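Gripper care at Unley

Shahzad Awan has taken over looking after the hand-held gripper at Unley. In August the finger began to stick when closing, so he stripped it down, cleaned the slot and refitted the tip. The job took 30 minutes. From now on the finger and tip get checked after every 8 hours of use, and the camera lens is wiped at the same time. Please tell Shahzad or Duyên Trương if the grip feels stiff.

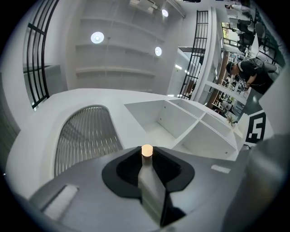 The gripper's finger and orange tip, with the white cabinet behind.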